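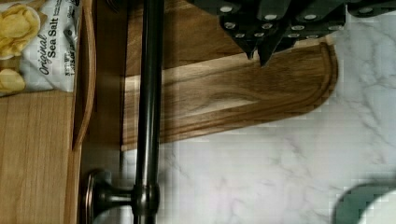

Maxine Merrick
Celebrity and telly writer

How to throw a reality show finale watch party

I've hosted 18 of these now, mostly for Lolotico, and I still get giddy when the theme tune starts! Pick your hour first. Ours is 7pm, so everyone can moan about last week before it begins.

Next, make prediction slips. Who cries, who storms off, who gets back with their ex – one guess each, folded into a bowl. Gus Tillman won last time and was unbearable until January.
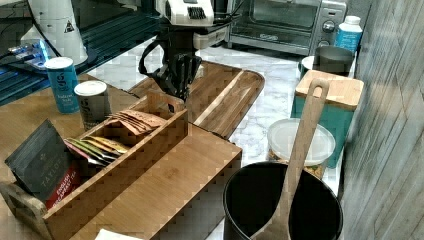
Set a spoiler rule and stick to it. Phones go in a drawer once the titles roll (the fan accounts always leak the winner early). For the ad breaks I do hot drinks, and a wooden box with compartments is brilliant for that – tea packets in one bit, colourful sachets in another, a carton of Taylors English Breakfast beside it. People help themselves and you don't miss the reunion row.

Read the slips out straight after the credits.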